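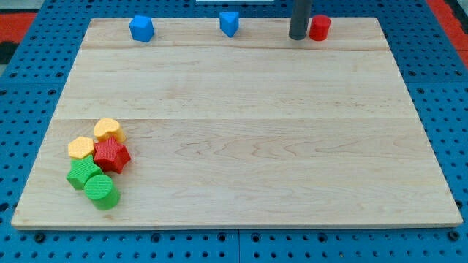

Willkommen zur zweiten Einheit von »Holz verstehen«! Letztes Mal ging es um den Baum als Ganzes, um Wurzeldruck, Kambium und die Frage, wie das Wasser in die Krone kommt. Jetzt gehen wir ins Innere und schauen uns an, warum Holz sein Leben lang arbeitet, auch wenn der Baum längst gefällt ist. Ein verleimtes Brett aus hellen, ahornfarbenen Bohlen mit weich gewellter Maserung, ein paar dunkleren Streifen und Ästen und zwei geraden Leimfugen enthält im Grunde schon den ganzen Stoff dieser Einheit: Jahrringe, Schnittrichtung, Quellen und Schwinden, Verbindung. Wer das einmal lesen kann, geht anders durch jeden Möbelladen (versprochen!).

2.1 Wo das Wasser sitzt

Im Holz kommt Wasser in zwei Formen vor. Freies Wasser füllt die Hohlräume der Zellen, gebundenes Wasser steckt in den Zellwänden selbst. Beim Trocknen geht zuerst das freie Wasser weg, und dabei passiert mit den Maßen so gut wie nichts. Erst wenn die Hohlräume leer sind und die Zellwände anfangen, Wasser abzugeben, beginnt das Holz zu schwinden. Diesen Punkt nennt man Fasersättigung. Bitte unbedingt merken, an ihm hängt alles Weitere!

Die Holzfeuchte u wird auf die Trockenmasse bezogen:

u = (Masse feucht − Masse darrtrocken) / Masse darrtrocken × 100 %

Deshalb kann frisches Holz Werte über 100 % haben, was beim ersten Lesen jeden irritiert. Rechnen Sie es mit einer Probe durch, die darrtrocken 800 g wiegt und bei einer Holzfeuchte von 50 % eingelagert wurde. Wie schwer war sie feucht? (Lösung am Ende.)

2.2 Drei Richtungen, drei Maße

Jetzt kommt mein Lieblingsteil. Holz ist anisotrop, es verhält sich je nach Richtung völlig verschieden. Längs zur Faser ändert sich fast nichts, radial (vom Mark zur Rinde) schon deutlich mehr, und tangential, also entlang der Jahrringe, am meisten. Als Faustregel gilt: tangential schwindet Holz etwa doppelt so stark wie radial. Aus diesem Unterschied folgt fast alles, was man in der Werkstatt als Ärger erlebt: das Schüsseln der Seitenbretter, die Risse am Hirnholz, die Schublade, die im August klemmt und im Januar klappert.

Seitenbretter werden beim Trocknen auf der linken, dem Mark abgewandten Seite hohl. Die rechte Seite wölbt sich. Legen Sie sich einen Stirnschnitt hin und stellen Sie sich vor, die Jahrringe wollten sich gerade ziehen, dann ergibt sich die Verformung von selbst.

2.3 Was daraus für die Konstruktion folgt

Breite Flächen werden aus schmaleren Stücken verleimt, damit sich die Verformungen auf viele kleine Wellen verteilen. Massive Platten dürfen nie starr quer zur Faser befestigt werden; Nutklötze und Langlöcher lassen ihnen Spiel. Die Rahmen-Füllung-Bauweise ist dafür die schönste Antwort, die das Handwerk gefunden hat: Der Rahmen hält das Maß, die Füllung schwimmt in der Nut.

Zum Vergleich gehen bei der Exkursion im Mai beide Musterplatten aus dem Werk Omham herum, eine eingespannt getrocknet, eine frei. Unbedingt anfassen!

Aufgaben bis zur nächsten Einheit

1. Skizzieren Sie 4 Querschnitte aus verschiedenen Lagen im Stamm und zeichnen Sie die Verformung nach dem Trocknen ein.
2. Suchen Sie zu Hause ein Möbelstück mit Massivholzfläche und notieren Sie, wie sie befestigt ist.

Lösung zu 2.1: 1200 g.

Seite drucken | Per E-Mail versenden

Kontakt | © Lehrwerkstatt Stendura | Nach oben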